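4.2 The small whiteboard as a family object

We turn now to the household item that came up more often than any other in our conversations, and which we had very nearly left out of the interview guide altogether. When the study was planned, our attention was on paper: the shopping list, the school letter, the calendar on its nail by the back door. The little framed whiteboard, the sort that a child can carry under one arm, was down as a single prompt near the end. By the third household we had moved it to the beginning, and there it stayed for all 24 of the homes we visited in Pollholm.

What struck us first was how seldom the boards hung where they were meant to hang. Families had bought them with a place in mind – beside the fridge, over the shoe rack, on the inside of the larder door – and had quite often put up a hook for the purpose. Yet when we called, usually in the late afternoon, the board would be on the table among the tea things, or leaning against the bread bin, or on a bedroom floor with its pen somewhere under the bed. Silvia Tóth's family kept theirs on a windowsill all through August, and she told us cheerfully that the hook was now used for the dog's lead.

This wandering matters to our argument. A board on a wall is read standing up and written on at adult height, whereas a board lying flat belongs to whoever happens to be sitting nearest. In the homes with children under 7, the flat board was nearly always a drawing board first and a message board second, and the parents had by and large made their peace with it. We heard a good deal about loops. Small children seem to love a loop, made with the whole arm, and they will go over the same loop in a second colour and then a third before anybody has found the cloth. Adults, for their part, confessed to much the same thing while on the telephone.

We came to call these marks "idle marks", to set them apart from words, lists, sums and recognisable pictures, and we were careful (perhaps more careful than we needed to be, Rostislav Hubáček would say) not to treat them as a failure to write something useful. Idle marks were left up longer than lists were. A list has its day and is wiped when the shopping is done, but a scribble has no such moment, and so it lingers, grows paler where sleeves have brushed it, and is drawn over. Several families could tell us whose scribble was whose by colour alone, which led us to the question of pens and frames.

Frame colour turned out to be a surprisingly settled business. Where a household owned more than one board, the frames were how people told them apart, and the colours were spoken of almost as names: "put it on the red one", "that's for the blue". Pen colours, on the other hand, were nobody's property for long. The pairing in Figure 3 shows the sort of difference we have in mind, with faint pink, purple and blue scribbles on the red-framed board and a denser tangle of pink, purple and yellow loops on the blue. 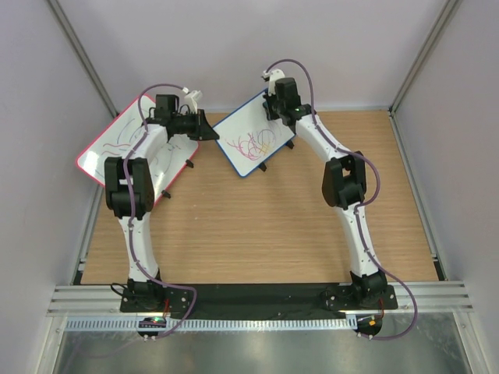 Figure 3. Two small whiteboards, one framed in red and one in blue, with marker scribbles of differing density.

Dagmar Vlček, on reading a draft of this section, objected that we had made rather too much of the frames, and that in her own kitchen the boards were known by where the pen had been tied on, the colour being something she would have had to go and look up. We take the point gladly. Two further households described a similar habit, with a length of wool in one case and a bootlace in the other, and we have recorded these as "tethered" boards in the appendix.

Wiping deserves a fuller treatment than we can give it in this section. Most people wiped with whatever was to hand, a sleeve or the side of a fist, and most remarked that yellow was the hardest to read and so the easiest to forget. One grandfather kept a folded sock for the job and was rather proud of it. Old marks that had been left through a school holiday were said to need a damp cloth and some patience, and in three homes a pale ghost of an earlier drawing had simply been accepted as part of the board. We return to these ghosts in Section 5, where they are set beside the pencilled heights on door frames.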